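Pushchair weights should be quoted as used

Pushchair makers publish one weight per model. In most cases it is the weight of the chassis and seat, with the hood, raincover, bumper bar and basket liner removed. A parent who lifts the thing into a car boot in October lifts all of those as well. The published figure is correct, but it answers a question few buyers have asked.

I compared the specification sheets of three mid-price models sold in Nambridge: the Nodulero, the Kettler and the Hundon. The Nodulero sheet gives the weight without wheels. The Kettler sheet gives it with wheels but without the hood. The Hundon sheet does not say what was on the scales. Any table that ranks the three by weight, and several shopping sites carry one, is ranking three different measurements.

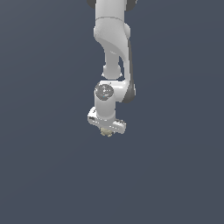

White robotic arm against a blue-grey background. Computer render.

The remedy is cheap. A maker already has every part on a bench and owns a scale. Two figures would do: one for the bare chassis and one for the pushchair as delivered, with everything fitted that comes in the box. The second should be printed first and in the larger type.

The same applies to folded size. A folded length of 103 cm is often quoted with the rear wheels off. Some parents will take the wheels off each time they park, but I would not expect many to do it in the rain with a child on one arm. If the wheels have to come off to reach the stated size, the sheet should say so on the same line and leave the footnote for something else.

The usual objection is that the first maker to publish the heavier figure will lose sales to those who do not. I accept that this is a real cost. It is also an argument for a common rule, agreed across the trade and applied on the same date.

A second objection is that buyers can try the product in a shop. Many cannot. The nearest stockist of the Hundon is outside Nambridge, and its display model has no hood fitted.
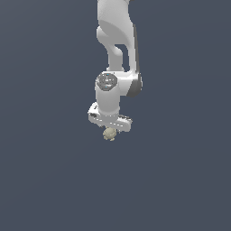 The arm seen with a small item at its tip. Computer render.

Load limits need the same treatment. A basket rated at 7 kg may be rated for the basket alone, or on condition that nothing hangs from the handle. Both are reasonable test conditions, and both belong beside the number.

I would start with weight, as it is the figure most people compare. Folded size should follow, then basket load.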